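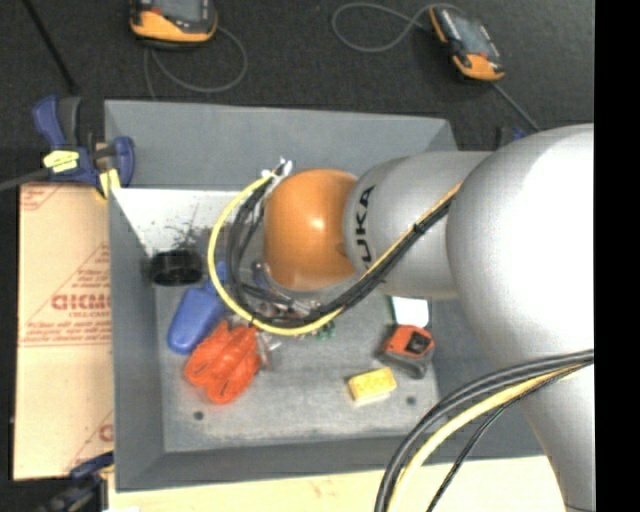

*KUKA arm over the grey tool bin*

**Re: Nuvarbridge, cottage or flat for a week in May?**

**tarnhopper**
We're looking at a week in Nuvarbridge in May, five of us including my parents. I've narrowed it down to the upstairs flat at Rudunis on the harbour road or one of the Fröhlich cottages up the hill. The flat is cheaper but the listing doesn't say how many stairs. Dad has had both knees done. Has anyone stayed in either?

**pebble_ann**
We had the flat two years ago. There are two flights, the second one steep, and the handrail stops before the top. Lovely view from the kitchen. I wouldn't book it for bad knees.

**Gorsefield**
I'd disagree a bit. My mother is 81 and managed it fine, she just went up once and came down once a day. The cottages are quieter but you need the car for everything, even milk. With the flat you can leave the car and forget it.

**pebble_ann**
Leave it where though? The permit bays were full every evening we were there. We ended up by the church and walked back with the shopping.

**Gorsefield**
Fair enough, we were out of season.

**mossop**
Cottages for us, three times now. Ask for the end one, it has a walk-in shower downstairs and a bedroom on the same floor. The others have the bath upstairs. You book through Henrike Wiegand and she answers emails quickly. The deposit is returned after you leave, ours took nine days.

**tarnhopper**
Thanks, a downstairs shower would settle it. Is the heating included?

**mossop**
It was when we booked. The log burner is extra, you buy the logs from the farm shop.

**kelvinside**
Check the agency fee before you pay anything. I found the same cottage on Studura and it came out dearer than going direct, plus you can't choose which one you get.

**Gorsefield**
Studura was cheaper for me, but that was the flat. Their cancellation terms are better as well.

**tarnhopper**
I've emailed about the end cottage. She has one week left in May and will hold it until I've spoken to my parents. Do the beds come made up or do we bring sheets?

**mossop**
Made up. Bring your own towels.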